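25/11/2019, Clenis bench, garment work

Long afternoon, but a good one! Samah and I finally got back to the edge-grasp runs we'd been putting off ever since Elango rewrote the planner in July (thank you, Elango, it is so much nicer to read now). We did 20 starts on the sweatshirt, crumpled by hand each time, and 19 ended with cloth between the fingers, though I was generous with two of them. The one miss closed on nothing, just above a fold.

Threshold is at 236 for now. Usha thinks that's high for anything fuzzy and she may well be right, so I'll try lower before we move on to the Bangera towels.
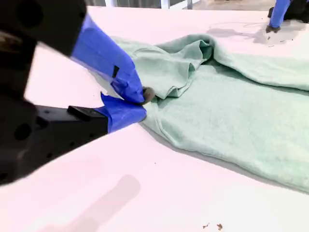 *Left gripper on the edge of the mint garment, right one holding off at the back.*

To do: wipe down the table, re-tape the left upper finger where the black shows through, and ask Ludivine if she still has the older pads.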